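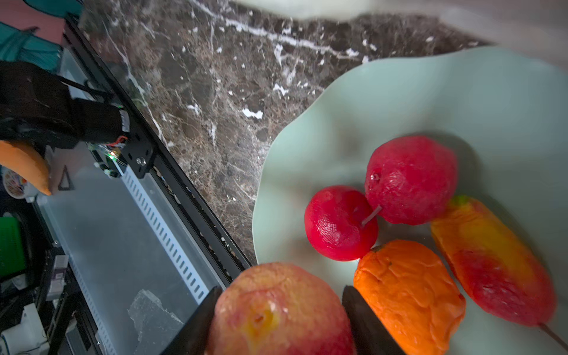

The Keltier two-arm cell is a benchtop robot station used for practice work in picking up and putting down household objects, mostly artificial fruit. It consists of two small arms on a frame of black aluminum extrusion, each arm with a two-finger gripper, and a set of props that changes with the task. The cell was put together at the Vollau workshop from a kit sold by Paulauskas, with a number of changes, and is best known for the disagreement over how much upkeep it needs. The kit maker's literature describes it as "service-light." Most people who have kept one running have been less generous.

Setup

The frame goes together first and has to be square before anything else is attached. The kit instructions allow for squaring by eye. Zane Sepp, who wrote the workshop's own setup notes, called this step "optimistic" and replaced it with measuring both diagonals twice, once before the bolts are tightened and once after. The brackets are bolted to the rail and marked with paint pen so that a shifted bolt can be spotted.

Wiring runs along the rail in a white slotted cable channel. Small circuit boards sit beside the brackets and carry a green LED. New operators tend to read the light as a sign that the arm is ready. According to the setup notes it shows that the board has power and nothing more, and an arm with a loose signal lead will sit under a green light all day.

Gripper adjustment

The fingers are flat, dark pads that close on the object from both sides. They are supposed to meet in parallel when empty. In practice one pad usually arrives first, and an object such as an artificial apple is pushed sideways before it is held. The usual cure is to loosen the slower finger, close the gripper on a flat gauge, and retighten. Sepp's notes advise against correcting the fault in software. Vija Ramanauskas, who took over the cell later, disagreed in writing and used a software offset for most of a winter. Her log does not say which method held up better, and claims made since then for either one should be read with that in mind.

Grip force is set per object. Round fruit tolerates a wide range of settings. Long, curved pieces such as bananas and mangoes swing if gripped near one end, and no force setting has been shown to prevent it.

Camera

A small camera rides at the wrist and looks out past the fingertips. It must be reseated every time a gripper is taken off. The kit's claim that the mount "returns to its exact position" has not survived much use. The workshop procedure calls for a new calibration after any removal, with the fingers closed on a known object and the result compared against a saved picture.

Routine maintenance

The schedule supplied with the kit calls for service every 2,000 cycles. Where this number came from is unclear. Kanokwan Prasertsri asked for the test data behind it and received a brochure. The workshop log shows the first worn finger pad at 2,149 cycles, a result sometimes quoted in support of the schedule, although it concerns one pad on one arm and the second arm's pads were changed the same day without being inspected.

Weekly work, normally done on Monday before the first run, covers:

Wiping the pads with a dry cloth
Checking paint marks on the bracket bolts
Pressing loose wires back into the channel
Moving each arm slowly through its full reach with the bowl removed
Comparing the wrist camera view with the saved picture

Known faults

Wires that leave the channel near a bracket are the most common source of trouble. They flex whenever the arm folds back, and the break is often inside the insulation where it can't be seen. Hadi Yammine's repair was to add a longer loop and a tie at the bracket. It is widely copied. Whether it lengthens the life of the wire or only moves the break a few inches has not been tested.

Collisions between the two arms are blamed on timing in the manual. Of the 174 stops recorded in the log, the cause is left blank for most, so the explanation rests largely on the manual's word.

A replacement pad made by Stiltent is sold as longer lasting. Feng-yi Yip fitted a pair in October and went back to the standard pads before the month was out, noting only "too slick on apples."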